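Unit packaging and desk layout, room 313. Notes cover the shared work desk, the boxed items kept on it, and the cabling. Furniture is listed under the room's inventory at Laskowska; the boxes are logged separately under Sikine stock.

# Desk and Boxes Gallery, Room 313

The room was set up in July as a packing and repacking space. Small retail boxes come in, get opened, have their contents checked against the card, and are closed again for the shelf. The desk is the main surface. Everything else in the room (chairs, side tables, power) is placed to leave it reachable from more than one side.

The desk is inventory item 3017, ordered through Biller. The top has a light wood finish and a curved edge instead of a straight front. The curve takes some getting used to when lining up boxes, as there is no square corner to work from. Most people end up using the cutout near the far edge as the reference point and setting the boxes out from there.

## 1. Open box, lid set back

Dark teal lid resting on the far part of the open black box, with the printed card showing at the near end. The black rectangular box stands propped at an angle to the left, and the coiled cable lies by its lower corner.

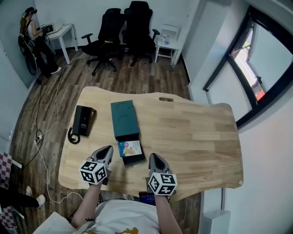 **Should the printed card go back in before or after the lid is fitted?**

Before. Lay the card flat, print side up, then lower the lid evenly with a hand on each side. If the lid is pressed down at one end first, the card can slide and get caught between the lid and the wall of the box.

Lids of this type are a close fit. The air inside has to escape as the lid comes down, and the last part of the travel is slow. Forcing it bends the rim. A bent rim can usually be eased back by hand, but the box is then logged as grade 2 and goes on the lower shelf.

The embossed curves on the lid are shallow and pick up dust. Wipe along the curves with a dry cloth. Spray cleaner leaves a dull patch on matte board and should be kept off the desk entirely.

## 2. Box and desktop, low angle

A view across the table toward the blinds. The wood grain and the change from lighter to darker planks show better from this height than from above. The teal box is on the left part of the top, with the tilted black object next to it.
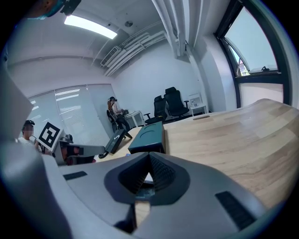
*Teal box with two curved lines on the lid; black item alongside with white curved logo, similar to a letter S.*

## Desk notes

- **Surface:** clean with a damp cloth, following the grain. Dry right away near the cutout, where the cut edge is exposed.
- **Cutout:** keep clear. Small cables may pass through it, but plugs should stay on one side or the other.
- **Curved edge:** do not stack boxes with a corner past the edge. Stacks of more than 2 are moved to the shelf.
- **Cables:** coil loosely and leave next to the item they belong to until the box is closed.
- **Floor:** the power strip stays on the left side of the desk. Run long cables along that side and away from the chairs.

## Shelf labels

Closed boxes get a Nustitard shelf label on the short end. The label goes 2 fingers' width up from the base so that it can be read when boxes are stacked. Labels placed on the lid come off with the lid and end up on the wrong box, and the batch then has to be sorted by weight.

The current label roll starts at 499. Earlier rolls used a glossy stock that peeled in dry weather. Any box still carrying one of the glossy labels can be relabeled at the next check; the old number is carried over in pencil on the base.

## Chairs and side tables

Mesh-back office chairs are kept against the wall when the desk is in use from all sides. The small white tables are for laptops and drinks. Drinks are not set on the main desk while a box is open.

Corrections to item numbers go on the sheet inside the door. Desk 3017 was listed under the wrong room until the last update, and the entry now reads 313.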